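Flumero bimanual starter package, worth it or build your own?
Board: Arms, Grippers and Cells
Page 1 of 1

torque_ledger
Posted in September
Our lab is pricing a two-arm cell for box handling and lid work. Flumero sells a bimanual starter package: remote commissioning, a table layout template, their calibration routine and 29 canned test routines. You supply your own arms and grippers. The integrator we normally use (Nillis) quoted the same scope as custom work and came in higher. Has anyone run the Flumero package past the demo stage? I care about repeatability between the arms and how much of the layout has to be redone when a base plate moves.

kerf_and_shim
We have had it since spring. Setup as commissioned: 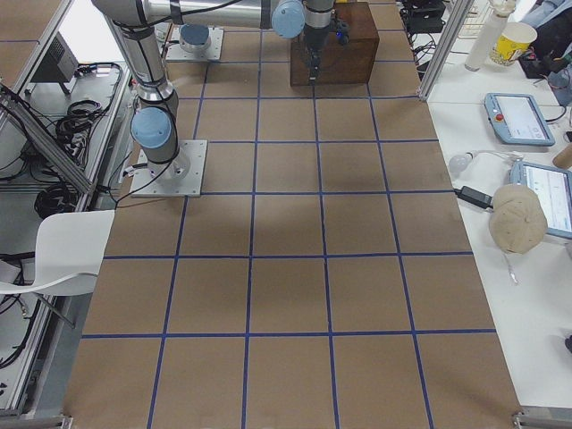 Commissioning is the part you are paying for, so start there. Flumero gives you a printed layout with the base plate positions and a cell pitch, and you tape the grid yourself. The routine then drives each arm to a set of grid crossings and solves for the transform between the two bases. Keep both pendants on a side table within reach of each other, as we do on the white one to the right, because the routine makes you confirm on one and then the other at every crossing. It gets tedious. The first full pass took us most of an afternoon, and a repeat after moving a plate took under an hour. Only the moved arm has to be redone.

torque_ledger
What residual did you get between the arms?

kerf_and_shim
2 mm worst case after the first pass, at the far corners. Better in the middle. We ran the push-and-hold routine 504 times over two weeks and logged 100 faults, nearly all of them grip timeouts on one arm. The cause was a gripper parameter their template sets too low. Support sent a corrected file the next day.

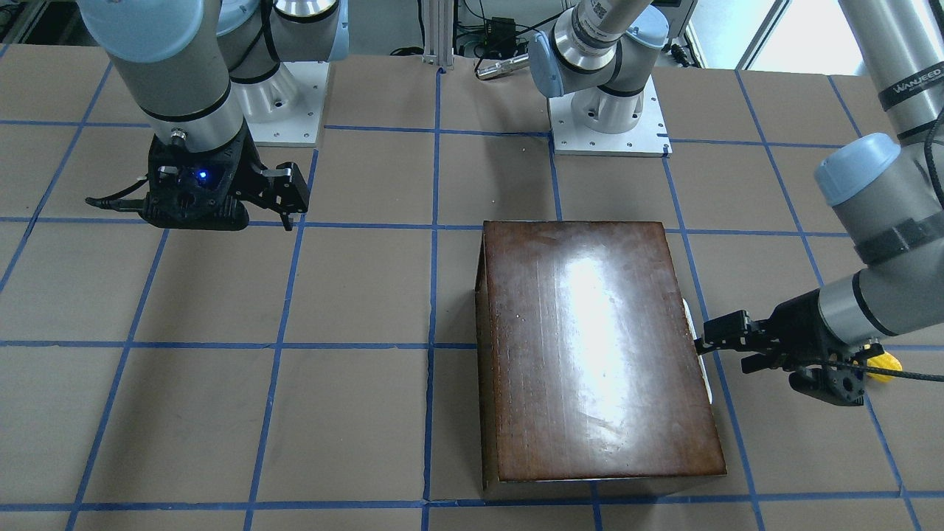 Box test, left gripper at the side of the box, right gripper open and clear of it.

dead_reckoner
That fault rate is not acceptable for a paid product. One in five, and the cause was their own template. I would have sent it back.

kerf_and_shim
It dropped to single digits after the file change. I don't disagree that the template should have been right. The routines themselves are fine.

dead_reckoner
My other objection is the grid. Painter's tape on kraft paper is not a calibration artifact. Paper moves with humidity and tape has width. You are solving for a transform against a reference that has its own error, then quoting a residual as if it belonged to the arms. A machined plate with dowel holes costs less than a month of this subscription.

plinth_42
Agree in principle, but check the manual. Flumero uses the grid for coarse placement and operator reference. The fine step is arm to arm, with the grippers touching off on a shared block. If you skip the fine step you get exactly the error you describe. A lot of people skip it.

We bought the package through Yazdani, who resell it with on-site setup. Their write-up has an overall view, reposted with permission:

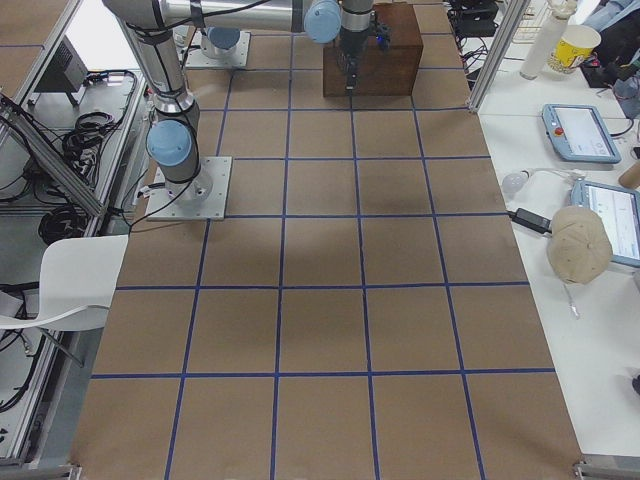 Photo: Yazdani, setup notes

Two remarks on that layout. With the base plates placed as they are, one at the left edge and one at the far end, there is good overlap around the box and much less toward the near edge. If your work is mostly near the operator side, ask for the alternate layout. Second, plan the cable runs before you bolt anything down. The package does not cover dress packs and the elbow motion in routine 17 is large. We had to add slack twice.

torque_ledger
Useful. Does Yazdani's on-site setup include the fine step?

plinth_42
Yes, and they leave you the log. It was one day for us. Travel was billed separately.

dead_reckoner
Has anyone compared against the Clastthorpe kit? It ships with an aluminum reference plate and costs less up front.

kerf_and_shim
We trialed it. The plate is good. The software only handled one arm at a time when we had it, and the second arm was calibrated independently to the plate. Fine for handoffs at fixed points. For two grippers on one rigid object we saw the arms fighting each other. It may have improved.

On tape as a reference, I went back through our wrist camera captures. dead_reckoner has a point.

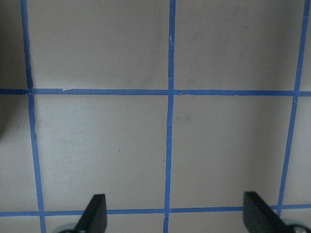

Wrist view, open gripper over the grid. Note the step in the upper cross strip, left part.

A step like that is enough to throw a line fit if you let the vision routine use the whole strip. The tape is also crinkled where the strips overlap at the center junction. We now restrict the fit to the clean spans between crossings and re-tape when a strip looks bad. The Flumero vision check has a mask setting for this, under advanced, off by default.

dead_reckoner
Off by default is the problem with the whole product.

plinth_42
The mask setting is on by default in the current release. You have to import the old project again to pick it up.

kerf_and_shim
Did not know that. Will re-import and post the residuals.

torque_ledger
I am leaning toward Flumero through Yazdani, with a machined plate of our own for the fine step. Will ask them whether the routine accepts a custom reference.

plinth_42
It does. You enter the hole coordinates in a table. Check the units, the import expects meters.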